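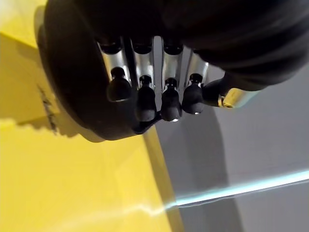

Sorting molded parts on a two-tier bench

niker_530
Posted Sunday
Setting up a small sorting station for black molded housings and trays. The unit has two levels and a yellow top. Do you keep small hardware on the same level as the housings, or below? I lose discs behind the big parts.

Ciston
Below, always. Big parts up top, one row, space between them. Glossy black on black is hard to read when pieces touch.

Sturden202
Disagree. The lower level sits in shadow and you end up feeling for things. I would put the hardware in a shallow bin on top and move the housings to a second unit.

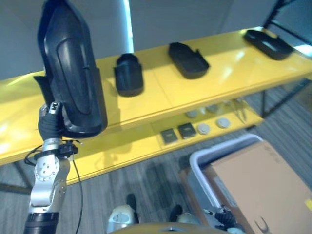
Ciston
Shadow matters less than contrast. Pale parts read fine against yellow even in poor light. Dark ones are the problem. With round gray discs and small dark squares both on the lower shelf, I can pick out the discs at once and have to look twice for the squares. Put the squares at the front -- discs can go further back.

Skarphéðinn Ingvarsson
Agree with Ciston on the squares. I would take hand tools off that level. Thin metal ones slide behind the leg.

Sturden202
Still needs a light strip. Mine is 1110 mm and covers the full run.

niker_530
No outlet on that side. Trying squares at the front first. Trays flat or on edge?

Ciston
Flat. On edge they tip.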